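Visit report: Stimham ground open day

Wednesday, October 1, 2025

Stimham opened its ground to coaches and club secretaries from the regional amateur league. The morning covered the new artificial pitch and drainage. The afternoon was given over to lighting, locker rooms and a session on fixture planning. I went on behalf of Fillis, who are due to resurface their own training pitch next July and want to know what to ask for.

Pitch

The surface is a third-generation carpet with 40 mm pile, filled with sand at the base and rubber granulate on top. It replaced a worn carpet that had gone hard in both penalty areas. The grounds crew pulled back a corner near the west touchline so that visitors could see the layers. There is a shock pad under the full playing area and under the run-off, which Fillis left out of its first specification to save money. After seeing the join between padded and unpadded sections on the old sample board, I would put it back in.

Seams are glued, and the lines are cut in, with the exception of the youth markings, which are painted. The painted lines were already fading at the corners. Stimham repaints them twice a season. The crew's advice was to cut in everything that will be used every week and paint only what might change.

The pitch is brushed after every 21 hours of play. A drag brush is towed by a small tractor in alternating directions, and the penalty spots are topped up by hand. The log is kept on a clipboard in the equipment shed, and it was complete for the whole of the season so far.

Drainage

Perimeter drains run along both touchlines and feed a soakaway behind the north goal. The first layout had the outlet on the south side, where the ground rises, and water stood there through most of the first winter. Moving it took four days. Inspection covers are set flush and outside the run-off. The silt traps are emptied monthly, and more often when leaves are coming down.

Spectator areas

Stated capacity is 1000, with 76 covered seats. The rest is standing on two steps of concrete along the east side. Sight lines from the lower step are poor near the dugouts, where the shelter roof hides the near corner flag. Plostedau had the same problem and moved its dugouts back by two yards. Stimham has not decided. Access from the parking lot is level, but the turnstile is narrow and a wheelchair has to go through the vehicle gate, which needs a steward on match days.

Lighting and locker rooms

There are six masts with LED fittings, switched in two stages, one for training and one for matches. We saw both settings in daylight only, so I can't report on evenness across the surface. The home and away locker rooms are the same size. The officials' room has its own shower and a second door to the corridor - a league requirement from next season that Fillis does not yet meet.

Fixture planning

The last session dealt with shared grounds. Odera and Plostedau play on one pitch and lost five home dates between them last winter. Their new arrangement reserves one midweek evening a month for postponed games, and training moves to the small-sided area on those evenings. Cup ties take priority over league games if both are outstanding. Odera's second team is not included and still has to find its own slots.

To follow up for Fillis: price of the shock pad with run-off, position of the drain outlet, width of the turnstile, second door for the officials' room. The brushing log template has been requested from Stimham - it will go to the grounds crew when it arrives.

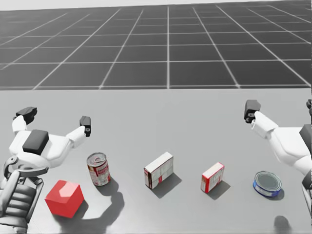 Computer-rendered view: tabletop with five objects, grid floor behind.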